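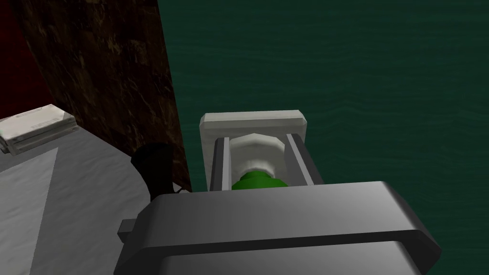

Kusum Joshi has read all 244 pages of the Traltmont savings bank's annual report, and she is not impressed. She spent 29 years in bank treasury departments before moving to Cevanton, a small research firm in Trallside, and she still goes to the footnotes first.

The bank says its depositors are sharing in higher interest rates. I asked her whether that is true.

"Some of them are," she said. "If you locked your money up, yes. If you left it in the ordinary account, you got very little, and that's where most people leave it. The front of the report talks about the first group."
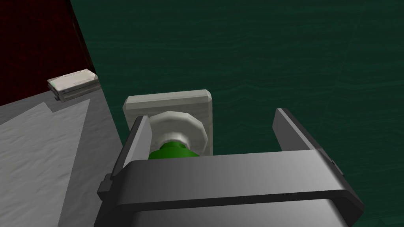 A gripper's two fingers, spread apart, with a bright green object between them.

The bank blames its cautious rates on funding costs. Joshi doesn't buy it. "Their cheapest funding is the people in the ordinary account. You can't point at your own customers and call them a cost pressure."

I put it to her that savers are free to move. She laughed. "Free to, sure. Try it with a direct deposit, 3 standing payments and a branch that shuts at two."

She is no kinder to Balogh, the online rival whose introductory rate drops after the first few months. "Read the date the offer ends, then read what you get the day after. I had to open 2 separate documents to find that."

What would change her mind about either of them? A plain table, she said, with every account, every rate and how much money sits in each. She asked the Traltmont bank for one in February and got a brochure.

I wondered if lower rates from the central bank would settle the argument. "They'll cut savings rates the same week," Joshi said. "Watch how long the loans take - I'll be timing it."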